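Bivonlow Guest House: progress report to the Wurno Fund
Friday, December 16, 2022
Prepared by Leonie Kettler

Dear Heike Schmieder,

We've had a wonderful autumn! All 5 rooms on the garden side are finished and taking guests, and the two attic rooms have new windows at last. The Mughal Room (the big one with the arched alcove) is already the one people ask for by name, and it was booked on 33 nights in the first stretch after reopening.

Breakfast has moved into the old dining room, which gets the morning sun. We're laying it with terracotta-coloured dishes, and I love how warm they look on the wooden tables. 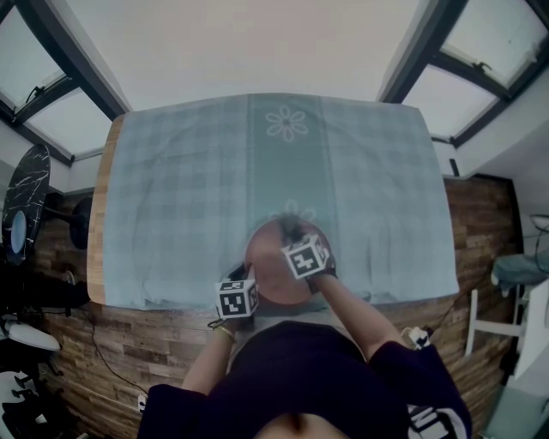

Money

The plastering came in £400 under the quote, so with your agreement we'd like to put that towards bedside lamps. The boiler repair went the other way -- £1090, with a new pump included. The Cilero booking system is paid for until next winter.

Still to do

The ramp at the side door is waiting on the builder, who has promised us a start in February. The attic bathroom needs tiling, and I'm still choosing between two greens. Guests keep asking for later check-in too, so we're trying a key safe by the porch -- so far, so good.

Could you let me know about the lamps before the sales start?

Warmest wishes,
Leonie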